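Sorkance Packing Bench Guide
Section 4: Setting up and using the carton tape dispenser

Read this section before the first roll is fitted. It covers the bench-mounted dispenser supplied with the Sorkance packing station. The hand-held dispenser is covered in Section 5. 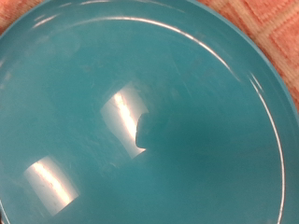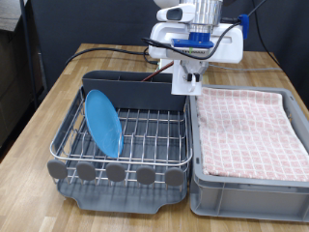

Posted by Drivness Support | February 24, 2020 | Filed under: Packing and Shipping, Setup Guides

Before you start

You will need the dispenser, one roll of 48 mm carton sealing tape, the two clamp screws from the small parts bag, and a cross-head screwdriver. Paper tape and water-activated tape will not run in this model.

CAUTION: The cutting blade is sharp on delivery. Leave the plastic guard on until step 7.

Mounting the dispenser

1. Choose a spot at the front edge of the bench, on the side of your stronger hand. Leave enough space behind it to stand a closed carton.

2. Slide the clamp over the bench edge until the back plate touches.

3. Fit both clamp screws from below and turn them by hand until they meet the underside of the bench. Then tighten each one half a turn with the screwdriver.

4. Push the dispenser from side to side. If it moves, tighten each screw another quarter turn. Do not go past that point or the clamp may bend.

Note: Benches ordered from Hoekstra have a rolled metal edge. Use the deeper clamp, part 371, on these.

Loading the tape

5. Lift the hub arm and push the roll on fully. The tape must come off the top of the roll with the sticky side facing away from you.

6. Pass the loose end under the guide bar and over the rubber roller. Press it down on the roller so it holds.

7. Take off the blade guard and keep it in the drawer. You will need it again when you change the roll.

8. Pull out a short length and tear it down against the blade. A clean cut leaves a straight edge with no strings.

Setting the brake

The knob on the hub sets how hard the roll is to pull. Turn it clockwise for more drag. If the roll keeps spinning after you stop pulling, there is too little drag. If the tape stretches or snaps, there is too much. Check the setting again once the roll is half used.

Sealing a carton

9. Close the short flaps first, then the long ones. The long flaps should meet without a gap.

10. Run one strip along the center seam and let it go a hand's width down each end.

11. Rub the strip flat with your palm. Tape that has only been laid on will lift in a cold truck.

12. For heavy cartons, add a strip across each end seam on the top and bottom.

CAUTION: Do not tape over the shipping label or its bar code. Shine from the tape can stop scanners from reading it.

Blade and spare parts

Change the blade after some 2000 cuts, or sooner if the tape starts to tear unevenly. Replacement blades are sold in packs under order number 2180. Orders placed through the Tuvudside warehouse before the end of March ship with the new style guard, which fits all versions of the dispenser.

Wipe glue off the roller with a dry cloth. Do not use solvent on the rubber.

Next: Section 5, Hand-held dispenser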